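Ticket: Left hand stays closed when teleop session starts in simulation
Product: Wimero teleoperation client, two-arm setup
Opened by: Julián Barroso
Handled by: Chun-yin Hsu
Status: Closed
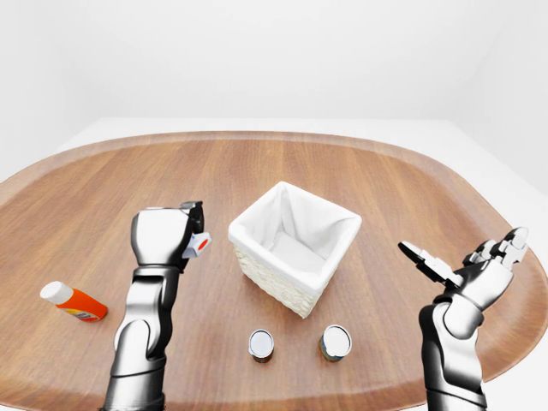
Can I keep the demonstrations I recorded before recalibrating the gloves?

Keep them if the hand commands in the log match what the operator meant to do. If a hand was stuck or reading the wrong range, take those episodes out of the training set and record them again. Recalibrating changes new recordings only and does not correct old ones.

Julián Barroso, first message, 6 Aug 2019

We are recording demonstrations for a pick and place task called Plemley. It is simulated, a table with a basket and some groceries, two arms, and the operator drives both hands with gloves. The target is 200 episodes. I had 148 saved when the problem started.

When I press Start, the right hand opens as it should. The left hand stays curled, even with my own hand flat. The left arm follows me fine, so I can move the wrist anywhere I like, but I can't pick up anything on that side. Restarting the client does not help. Restarting the scene does not help. I have also swapped the USB ports.

Client is the June build. Nothing was changed on the machine except that a second operator used the station yesterday afternoon.

Chun-yin Hsu

Thanks. Please do these in order and tell me what you get.

1. Close the scene but leave the client running.
2. Open the glove panel and hold both hands flat on the desk.
3. Write down the raw value for each finger, left and right.
4. Make two fists and write them down again.

Also tell me which operator profile is loaded. The name is in small type at the bottom of the panel.

Julián Barroso

Profile is "Yen". That is the second operator's profile, mine is "jbarroso".

Raw values, left hand flat: all fingers read close to 400. Left fist: all close to 500. Right hand is nearly the same, flat and fist. So the gloves are reading and both of them look healthy to me.

Chun-yin Hsu

Agreed, the gloves are fine. The profile maps the raw value to how far each finger closes. In the Yen profile the left side must have been saved with a closed limit of 400, so your flat hand is read as a full fist. The usual way this happens is pressing Save while the left hand is still relaxed during the fist step.

Load your own profile, then:

1. Go to Gloves, then Calibrate, and choose Both.
2. Flat hands until the bar fills. Don't rest the fingertips on the edge of the desk.
3. Fists until the bar fills again, thumbs outside.
4. Save, then open the scene.

Before you record, open and close each hand twice and watch the simulated hands.

Julián Barroso

Loaded mine and calibrated. Left hand now opens and closes with me. There was a small delay on the left thumb the first time, gone after I reopened the scene.

One more thing. I checked the log for the last saved episodes, and in episodes 141 to 148 the left hand command is fully closed from start to end. The other operator did those with the right hand alone, and they are marked as successful. Do they count?

Chun-yin Hsu

They count as completed tasks, but I would not train on them for Plemley. The task sheet asks for both hands, and a left hand that is closed for the whole episode will be learned like anything else in the data. Move them to the rejected folder and leave the numbering alone. The export script skips the gap.

Can you ask the other operator to redo the Yen profile before the next session? Otherwise it will come back the next time that profile is loaded.

Julián Barroso

Moved. Yen profile deleted and made again, left closed limit now reads 500. Recorded three test episodes with each profile and both hands worked in all of them.

It would help if the client showed the profile name on the Start screen. I had no idea it was keeping the last one used.

Chun-yin Hsu

I passed that on to the Allar team, who look after the client, as a feature request. No date for it yet. For now, check the glove panel when you sit down. Closing this one, reply here if the left hand sticks again and it will reopen.

Resolution: wrong operator profile loaded, with bad left hand calibration. Profile rebuilt. Eight episodes rejected.

This site uses cookies to keep you signed in and to remember your ticket filters. Accept all | Manage settings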